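Part-time Tenant Services Assistant
Brandão Housing Office, Furstead
Posted 2022-07-11

The Brandão Housing Office is hiring a part-time assistant for its front desk in Furstead. We manage 439 apartments in 14 buildings, most of them on the east side of town. The person in this job is the first one tenants talk to when they call or walk in.

The job is 20 hours a week, mornings only. It starts in August, and the first two weeks are paid training with Edileuza Furtado, who has run the desk for five years and is moving to our leasing team.

What you will do

Answer the phone and greet visitors
Log repair requests and pass them to the maintenance crew
Take rent checks and write receipts
Mail notices and keep tenant files up to date
Help tenants fill out renewal forms — some need a lot of help, and we expect you to take the time

What we are looking for

A high school diploma or GED
One year of work with the public, in any field
Clear handwriting and basic typing
Spanish or Portuguese is a plus but is not required

You do not need housing experience. Our last two hires came from a pharmacy counter and a school cafeteria. You will need to lift file boxes now and then and use the stairs, as the Steredlow Street building has no elevator.

Pay and benefits

Pay is $19.50 an hour. Part-time staff earn sick leave and get paid holidays. There is a one-time payment of $1000 after six months on the job. Parking behind the office is free.

How to apply

Send a resume and a short note about why you want the job to Rogério Godoy, Office Manager. You can drop both off at the front desk or mail them to Brandão Housing Office, 14 Steredlow Street, Furstead. Please include two references with phone numbers. Former supervisors are best.

We will call people for interviews as applications come in and may fill the job early. Interviews take half an hour and include a short filing exercise. 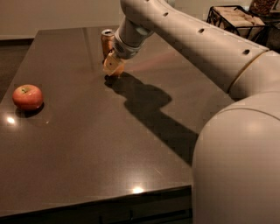 The person we hire will need to pass a background check before the first day. We pay for it.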